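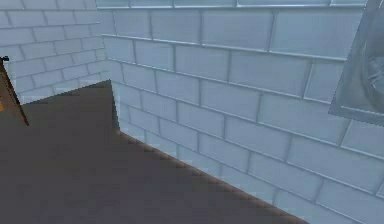
**Nurkance Washroom – simulated training room for mobile service robots**

Part of the Hesodum scene library | Room pack 7 | Service notice and update, 2021-12-22

We love this room. Washrooms are small, shiny and full of awkward corners, and a cleaning robot that can find its way around one in simulation has learned a lot before it ever meets real tile! The pack gives you tiled walls, a plain dark floor and a stone-look pedestal sink, all with their own collision shapes.

Please read the next part before you run anything from release 3.

**What went wrong**

Raluca Ene at Sandhu was running overnight navigation jobs when her robot began driving straight into the sink pedestal. It didn't bump and stop. It went in up to the shoulder joint, sat inside the stone, and then the physics solver threw it across the room. Her log shows the first bad contact at step 1206 of the run, with a planner that still reported a clear path.

She sent us the whole log plus her config (thank you, Raluca – it saved us days), and Edvin Lindholm had the fault reproduced the same afternoon.

The collision shape for the pedestal had been built from the column alone. The column is narrow, and the plinth under it flares out a good deal wider, so the base you could see had no solid shape behind it. Wheels rolled in over the plinth and wedged under the basin, where a second shape overlapped the first. Hence the launch.

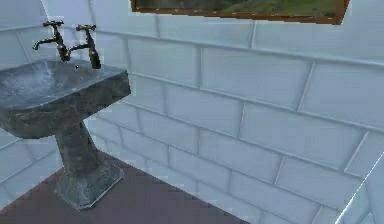 *The pedestal sink in the Nurkance Washroom. The flared plinth is the part release 3 left out of the collision model.*

**Why it matters outside the simulator**

A policy trained on the faulty room may have learned that it can cut close to a pedestal base. On a real robot that means a hard knock to the drive unit, or to the sink. If you trained on release 3, please don't put that policy on hardware until you have run it again in the fixed room. Keep your speed limit and bumper stop switched on for the first real runs, whatever the new scores look like.

**What is fixed**

- Plinth, column and basin now have separate collision shapes with no overlap
- Both faucets are solid, handles included
- Contact force is capped, so a stuck robot stays put and raises a fault
- The loader prints a warning if it finds the old sink file

Textures and lighting are the same as before, so camera-based work should carry over without changes.

**How to check your copy**

Open the room in the Hastivis viewer and turn on the collision overlay. You should see a wide square block at the foot of the sink. If the overlay shows only a slim column going down to the floor, you have the old file. Delete the cached room as well as the pack, then download again.

**Ordering and support**

Catalog no. 2117. The update is free for everyone who has the room pack. Found something else odd? Send the log and the step number, and we'll get right on it – we really do enjoy these hunts!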